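June, evening

I decided today that I will go to Treltik by the slow train and not by the bus. The ticket costs 104 and the bus is 90, but on the train I can stand up and walk a little, and my back will thank me. 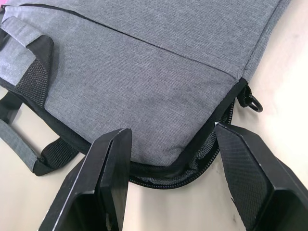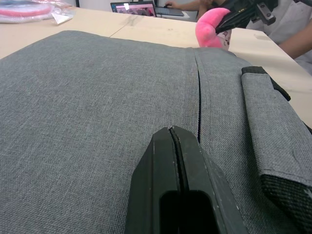
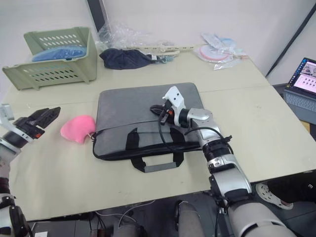

Gray bag on the table, three times.

The way is 570 kilometers, with 2 changes. The first one is in Kendel, where I must wait long enough to eat a soup. I remember the station there from my student years. It had a clock that was always late, and people set their watches by it anyway.

I wrote to the guesthouse on Magaña street and asked if the room looks to the yard. They answered very kindly, but about breakfast only. I will ask again tomorrow, in shorter sentences.

What makes me nervous is the language. I have learned it for years from books, and I still prepare each question in my head before I open my mouth. Then the answer comes fast and I only nod.

Still to do: pay the phone bill, give the basil to the neighbor, find the thick socks. Now it is raining again and I am going to bed.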